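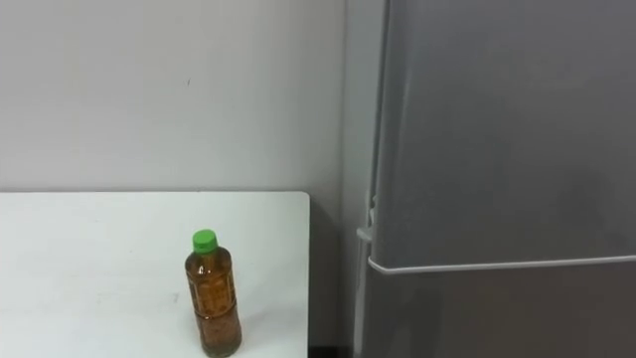 Jan 27, 2024

Weekend hours again, but the building is quiet and the coffee is my own, so I can't complain much. I want to get this written up while the numbers still mean something to me, since by Monday I will have forgotten which run was which (as anyone who has tried to read my entries from last May will know).

The job for today was the start-pose question in the fridge task. Put the bottle away: reach to the table, take the drink, open the upper door, set it inside, close up. We have been training the Kerekes policy on everything we collected, all 1,348 episodes, and it does nicely on the bench and poorly on the table beside the fridge. My hunch for a couple of weeks has been that the trouble starts before the arms do anything at all. The first few moments of an episode often have no arm in view, only the table, the bottle and the fridge, and the policy has to decide where its own hands are from joint readings alone. I think it has been leaning on the camera for that and getting lost when the camera has nothing to say.

So I made two versions of the training set. Version A is the plain one. Version B drops the opening stretch of each episode up to the point where a gripper first comes into view. Same settings otherwise, same seed, both trained overnight on the Jumadgate machine, which behaved itself for once. Then I ran them both on the held-out starts, 19 each, with the bottle moved between starts according to the tape-measure sheet in the blue binder.

What I expected was for B to be better at the grasp and about the same everywhere else. What I got was messier. B was indeed cleaner once it had a gripper in sight. The approach was smoother and it stopped doing that little hover over the cap that has been driving us all mad. But from an empty view it just sat there. On 4 of the starts it never moved at all, and I stood beside it like somebody waiting for a bus. I suppose it makes sense, as I had taken away every example of what to do in exactly that situation. A did move each time, but it swung wide and came in too near the edge of the table, on the fridge side, more often than I would like.

The edge matters here. The bottle's usual spot is close to the right side of the table, and past that there is only the gap before the fridge, which comes up nearly black in the head camera. I had been worried that a clear bottle would be the hard part, but with tea in it and that bright green cap it is about the easiest thing in the room to find. The attention maps from A sit right on the cap from the first step. What they also do, and I didn't like seeing it, is sit on the left end of the pale handle bar on the fridge, where the small piece sticks out. In that view it is at much the same height as the cap. I wonder if the wide swing is the policy splitting the difference between the two. I can't prove that from today's runs, so please treat it as a guess with a plot attached.

To test it I would like to raise or lower the head a little between starts so the cap and the handle end stop lining up, and see if the swing goes away. Cheap to do, and it doesn't need new training.

The third thing I tried, late in the afternoon and rather sloppily, was to keep the opening stretch but weight it down in the loss. Call it version C. It only had 1,853 steps of fine-tuning from the A checkpoint, so I don't want anyone quoting it. It moved from every start I gave it and the hover was mostly gone. I ran out of patience before I ran the full sheet – and the left wrist was giving its warm-motor warning by then – so there is no proper score.

Notes for whoever is in next:

Checkpoints are in the Pallex folder under today's date, A and B only. C is still on the training machine and I will move it once I have given it a sensible name.

The Lemidex logger dropped its clock sync once, during the B runs. Joint data and video are both there but the offset needs fixing before anybody plots them together.

I changed the sheet so the bottle positions are measured from the back edge of the table, along the wall. The front corner is rounded and we were all picking a different point on it.

Full set for C first thing next week, then the head-height test.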